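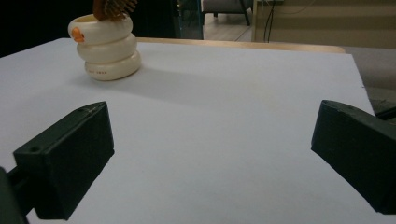 The duck-billed holder, with the brush parked in it.

Brush and holder questions, all in one place

I get more mail about this one hairbrush and its silly ringed pot than about anything else on the site, so I've finally put my answers on one page. If yours isn't covered, write to me and I'll get to it (Sunday is my email day, be patient with me!).

Is that holder really meant for a hairbrush?
No idea! I bought it at the Stukoma flea market off a table of mixed bathroom things and there was no box. It's ceramic, it's cream, it has three fat rings and a tiny orange duck's bill on the top one, and I wasn't going to leave it there. It could have been sold for toothbrushes. I use it for a hairbrush and so far it hasn't complained.

Doesn't it tip over?
It looks like it should, with that lean. Mine has stayed up fine. The thing to watch is how heavy your brush is. I tried a big one with a metal handle and the whole business went over into the sink, so now only the wooden one lives in it.

Handle down or bristles down?
I go handle up on days I want to grab it and run, and bristles up when the brush has just been washed. Please don't jam it in either way. If the head has to be squeezed past the rim, your holder is too small and you'll bend pins.

Do you wash a wooden brush in the sink?
I don't soak it, ever. I pull the hair out first with the end of a comb, then go between the pins with an old toothbrush, a little warm water and one drop of shampoo. Wipe, wipe again with a clean damp cloth, done. Keep the water on the pins and away from the handle as much as you can.

How do you dry it?
Flat on paper, pins down, overnight. I used to stand it straight back in the pot and water ran down inside and sat there, and after a few weeks it smelled like a pond.
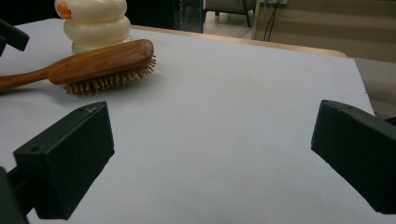 Pins down on a sheet of paper.

Why a paddle brush with wooden pins?
I have thick hair that goes staticky the second the heating comes on, and plastic made it worse. The wooden pins are kinder on my scalp too. My neighbor Lamisi Dogbe has much finer hair and says hers just slides right past them, so try somebody else's before you spend money (and clean it before you give it back).

Can I oil the handle?
You can if the wood is bare. Mine is glossy, so oil would only sit on top and feel greasy. I rub it with a soft dry cloth and leave it alone.

How do I clean the inside of the holder?
Bottle brush and dish soap. Fluff and dust collect down there like you wouldn't believe. For the creases between the rings I use a cotton swab, and I go very gently around the duck's bill because I'd be heartbroken if it came off.

What does the little writing on the bottom ring say?
Three people have asked me this! It's tiny and I've never made it out in photos, so I'm not going to guess at a maker.

Will you sell me yours?
No! Sorry. Kauko Pitkänen, who has the table at Stukoma, gets odd bathroom pieces in from time to time, usually in March after everybody's cleared out their cupboards. Go early and take newspaper to wrap things in, he never has any.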